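Left arm drops out mid-grasp, gripper stays clamped – laundry cell 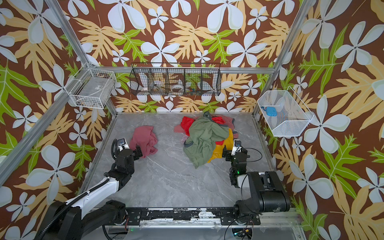

wristloop_dan
Posting again because the fault is back and I'm out of ideas. Two-arm cell, laundry sorting, running the Livuter stack on Diten controllers. Left arm goes down in the middle of a pick, joints lock, gripper holds whatever it had. Right arm keeps going like nothing happened. It's always the left, and the left is the one with the corrugated conduit looped along the white upper arm, plus a coiled hose by the wrist. Right one just has a thin cable at the wrist. So yes I'm looking hard at cable routing. Log says "joint comm timeout" and then nothing for 800 ms, then the stop. Happened 11 times since I started writing them down in May. Anyone seen this on the Diten boxes?

pelican_brief_case
Timeout on one joint or all of them?

wristloop_dan
Elbow and everything past it. Shoulder still reports fine.

pelican_brief_case
Then it's the cable. Break is at the elbow or just after. Conduit wraps like that look tidy but the bundle inside gets twisted every time the forearm rolls. Swap the harness, done.

gantry_moth
Not so sure. We had the same message for weeks and it was the power supply sagging when both grippers closed together. Replaced two harnesses before anybody put a meter on it. Expensive way to learn. Does it happen when only the left is moving?

wristloop_dan
Good question, don't know. Will run left alone tonight.

sockdrawer88
can we talk about the right arm keeps going part?? that's the bit that would worry me. one arm locked over the floor and the other still swinging through the same space. they share the one rail up front, reach overlaps pretty much everywhere. who cares which cable it is, fix the stop first

pelican_brief_case
It's a research cell, arms are slow, everyone has an e-stop in reach.

sockdrawer88
slow isnt stopped. and the cloth is what gets you. left is clamped on a sleeve, right pulls the other end, now right is dragging on an arm that isn't listening. seen a wrist camera ripped off that way

wristloop_dan
Ok so about that. It did sort of happen. Last fault, the left locked with a corner of a towel and the right went for the same towel. Pulled till the right tripped on overload. Nothing broke, but the left wrist camera needed recalibrating after. Didn't mention it bc I figured it was a side effect.

gantry_moth
That's not a side effect, thats the main thing. Livuter has a linked stop setting, either arm faults and both hold. Off by default on the version we have. Look under cell settings, not arm settings. Took me ages to find.

wristloop_dan
Found it. Was off. On now, tested by pulling the left comm plug with both arms moving slow and nothing on the floor. Both held.

sockdrawer88
nice. what does the gripper do tho

wristloop_dan
Stays closed. I'd like it to open.

pelican_brief_case
Disagree, leave it closed. You don't want it dropping things on a fault.

sockdrawer88
its a tshirt. let it drop

pelican_brief_case
Today it's a t-shirt. He's got a dish and a bowl up in that black basket, next project somebody picks those up and the setting is still on open.

gantry_moth
Hold closed with reduced force would be my vote. You can tug cloth out by hand – power locked out first, obviously. Pelupessy has a note on it for their fingers, might be close enough to yours.

wristloop_dan
Will try reduced force. Back to the fault. Ran left arm alone, 100 picks, right one parked. Four dropouts. So not the two grippers closing together.

gantry_moth
Ok I'll give you that one. Unless the supply is just bad by itself. Meter it anyway.

wristloop_dan
Metered, flat as a board right through a dropout. And all four were with the forearm rolled way over, reaching for stuff near the left wall.

pelican_brief_case
Cable.

wristloop_dan
Yeah yeah. Unwrapped the conduit this morning. Data pair has a flattened spot just past the elbow where a tie was cinched down. Jacket is split. I can make it time out by bending it with two fingers, every time.

Harness on order from Cloltora, they're quoting up to 11 days. Left arm is locked out till then, tag on the plug. Gonna reroute with a longer loop at the elbow and hook and loop instead of zip ties.

sockdrawer88
leave the linked stop ON when the new one goes in

wristloop_dan
It's staying on. Wrote it into the startup sheet too.

gantry_moth
Check the tie on the right arm while you wait. Same person probably did both.

wristloop_dan
Same person was me. Checking it after lunch.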